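Chapter 7
Printed Wall Panels: Repeat, Scale and Color

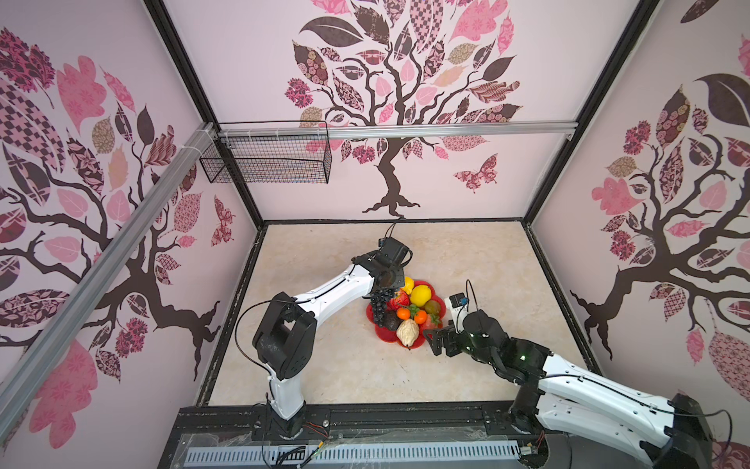
A printed panel is specified by three values: the width of the repeat, the height of the motif above the floor line, and the number of inks. All three are fixed before the substrate is chosen. Errors in the first are the most costly, as they carry through every panel in the run. Where one motif is used on adjoining walls, the designer must also decide how it behaves near the corner. The large trees on the pink walls keep the same twisting dark brown trunks and patchwork leaves on the back, left and right panels, and the crown on the back wall fills the top of its panel. Small motifs – the butterflies, for instance – can be placed with more freedom.

Leone's method, used throughout this chapter, starts from the root base and works upward. In the Benden exercise (Section 7.4) the panel height is 2169 mm and the crown begins at 1855 mm. Students should work through the exercise with a bleed of 23 mm before reading Section 7.5, which treats checkerboard and floral fills as separate ink layers.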